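Stop Counting Episodes

November 2025

Everybody wants the big number. 1000 demos, 2075 demos, slap it on the project page, done. We did it too at Studport. Guilty. And I think the number is close to worthless on its own.

What I'd ask first: how many different starts? How many different people driving? We had one batch, Jokum, recorded in February, and you could tell which operator it was from the first second of motion. Same approach, same little wiggle before the grasp. A policy trained on that learns the wiggle. Great. Now you have a robot with somebody's habits and no idea what to do when the tool is turned 7 degrees.

So my pitch, and I know Manance will hate it becuase it's slow. Fewer episodes, more mess. Move things between takes. Swap operators after 4 runs, not at the end of the shift. Keep the fumbles, label them, dont delete them.

Same goes for the tool work in Güneş. A red-handled screwdriver in the right gripper, between the mint-green pads, shaft pointing left, is one way of holding it. One. I want it gripped too far back, crooked, pointing the wrong way, and then I want the recovery on file as well. Costs more per hour. Pay it.
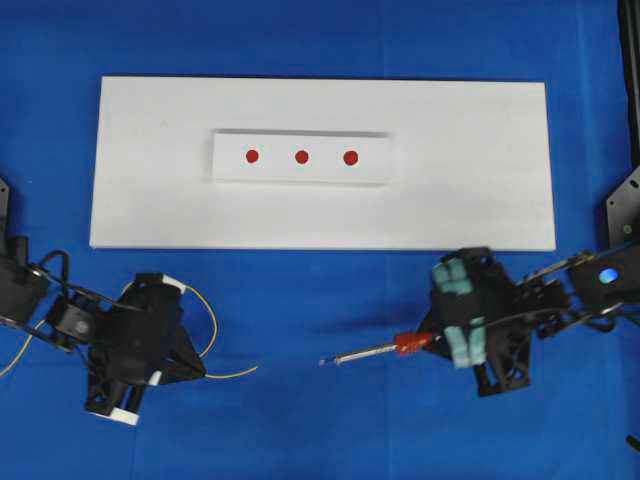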